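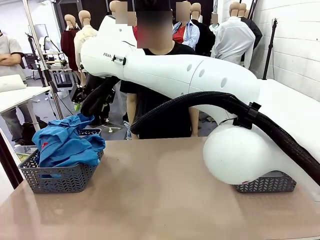 Wekley School Uniform Exchange
Progress report to the Kröger Fund
Second report, covering the spring and early summer terms
7/6/18
By the project coordinator

What the grant is for

The Fund agreed to support the exchange over 2 years so that families in Wekley and the east side of Sarport could get school clothes free of charge, all through the year. Before the grant we opened only in the last two weeks of the summer holiday and ran on whatever we could store in the church hall cupboard. The grant pays for rent on the unit at Sarport, a part-time coordinator, the laundry costs and a small sum for buying in shoes, which people seldom donate in a state fit to pass on.

This report follows the headings in the grant letter. The spending sheet is attached separately.

Opening hours

We now open on two afternoons a week in term time. The first of these runs from the end of the school day until half past five, and the second goes on until seven. The later session was added after Easter. Parents on shifts had told us that the earlier one was no use to them, and several of the people who come late had not used the exchange before.

The late session is harder to staff. We closed early on three evenings in May when only one person was available, and we don't let anyone run a session alone. We have asked the secondary school whether sixth formers could help as part of their community hours. The head of sixth form is in favour but wants the school's insurance looked at first.

Families helped

In the period covered by this report 170 families took at least one item. We count a family once however many times they come. Most come for jumpers and trousers. PE kit is asked for more than we expected, mostly in the second half of each term when things have been lost.

We don't ask for proof of income and we don't intend to. The Fund's officer raised this at the last review and we said we would keep an eye on whether people were taking clothes to sell on. We have seen no sign of it. There is a limit of five items per child per visit and it is rarely reached.

Stock

Donations have held up well for the primary years and badly for the secondary years. Small sizes come in faster than they go out. From age eleven upwards it is the other way round, partly because older children wear things until they are finished, and partly because the secondary school changed its blazer badge in December and a good deal of what we held could no longer be worn there. We have written to the school to ask for loose badges that can be sewn over the old ones. They have agreed to this in principle but the badges have not come.

Polo shirts are the item we throw away most. Collars fray and white ones go grey. Anything that can't be worn goes to the textile bank at the tip, which takes it by the sack. 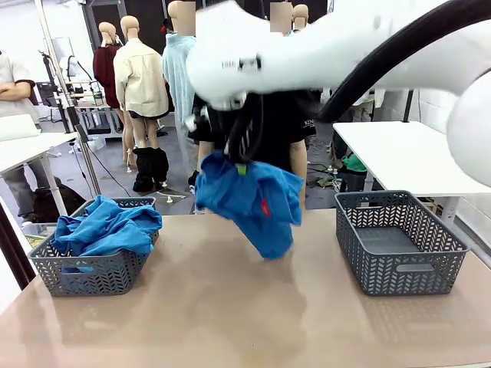
Sorting still takes up more hours than any other job. Each item is checked for name tapes, stains, missing buttons and broken zips, then put by school and by size. We changed the order of this in March so that the check for stains comes before washing and again after it. It means more handling but fewer things are put out on the rails that should not have been. Mending is done at home by two people who collect a bag each week. We could use a third, above all somebody who is willing to do zips.

Washing

This was the weakest part of the last report. At that point we were paying a launderette by the load and had gone over budget by the end of January. We have since moved to an account with Zorkis, the linen firm on the Sarport industrial estate, who collect and return once a week at a fixed price. The cost is now within the budget line. The drawback is that a donation handed in just after collection may not be back on the rail for nearly a fortnight, and in the first week of term that is too long. For September we plan to ask for an extra collection and have set aside money for it from the shoe budget, which is underspent.

We had one mix-up in April, when a bag of ours went to a hotel and we received tablecloths. It was put right in a few days. All our bags now have a sewn label as well as the card tag.

The unit

The roof leak reported last time has been repaired by the landlord. The back room was repainted over half term and the old shelving has gone. Heating remains poor and we will need to raise it again before winter. The lease has a break clause next spring, and we would like to talk to the Fund before then about whether to stay.

The step at the front door is a problem for pushchairs and wheelchairs. We have a portable ramp, but it has to be put out by hand and people have to ask for it. A fixed ramp needs the landlord's consent. We asked in February and again in May and have had no answer.

Money

Spending is slightly below budget overall. Rent and wages are as planned. Laundry was over and is now level. Shoes are under, for the simple reason that we bought too few half sizes and some of what we have is sitting in boxes. We will buy later in the summer this time, once parents have told us sizes.

We would like permission to move part of the shoe money to laundry as described above. No other change is asked for.

What comes next

Before the end of term we will hold a donation day at each of the primary schools, at the gate, with bags handed out the week before. Leavers' clothes are the best source of good stock in the larger sizes and last year we left it too late. In August we will open every weekday morning for the final two weeks of the holiday, by appointment for the first week and without one for the second.

The next report is due in December. We will include the results of the short survey that is now being given out with each bag.

Contact: Wekley School Uniform Exchange, at the unit during opening hours
© Wekley School Uniform Exchange 2018
Back to top

Recent items
Summer holiday opening times
What we can and can't accept
Blazer badges: where things stand
First report to the Kröger Fund
Menders wanted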